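Seite drucken | Als E-Mail senden

Notizen zum Vortrag: Regeln für das Falten mit zwei Armen
Giang Triệu, Projekt Gumuleck, 27/10/2024

Guten Tag. Ich spreche über unsere Hausregeln bei Mastum. Bitte langsam sprechen, zweite Folie nicht zu früh zeigen.

Regel 1 – Vor dem Start liegt fest, welches Stück gefaltet wird. Die anderen Stücke dürfen auf dem Tisch bleiben, aber mit Abstand.

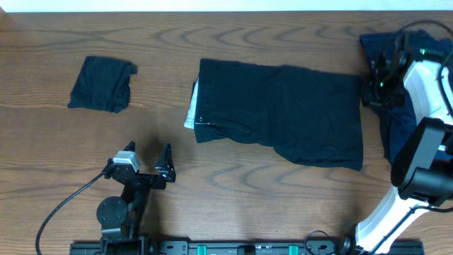 Den Abstand hat Chrysanthi Antoniadis vorgeschlagen: 30 Millimeter, auf dem Tisch gemessen. In der ersten Fassung stand nur „genügend", und jeder hat es anders verstanden.

Regel 2 – Beim Ziehen an dünnem Stoff bewegen sich beide Greifer langsam. Ruckartiges Ziehen wird als Fehler notiert.

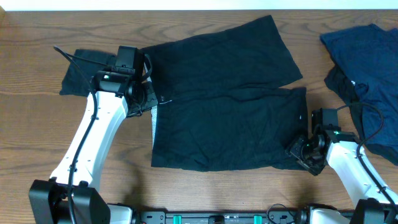 Schwarzes Kleidungsstück zwischen den beiden Greifern.

Regel 3 – Solange die Arme unter Strom sind, greift kein Mensch über die Schiene. Auch nicht für eine kleine Korrektur! 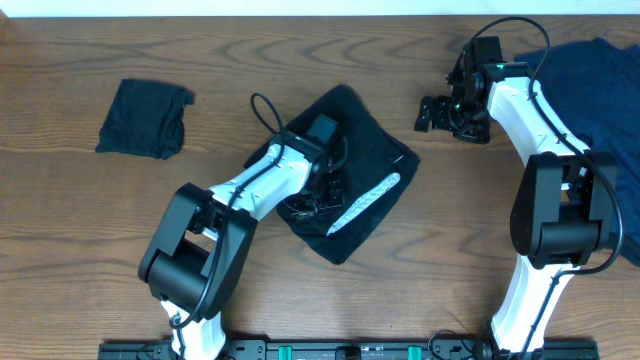

Zum Anhalten benutzt man den Taster, und erst danach ordnet man den Stoff. Nach 200 Durchläufen prüfen wir die Kabel und tragen das Ergebnis in Postden ein. Hier Pause für Fragen.
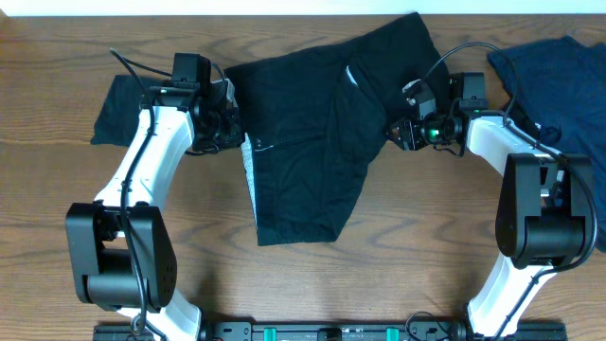
Offene Punkte bis November

Die Grenze für die Greifkraft fehlt noch. Die Regel über dunklen Stoff ist zu ungenau formuliert. Chrysanthi schickt den neuen Text an alle.

Seite drucken | Als E-Mail senden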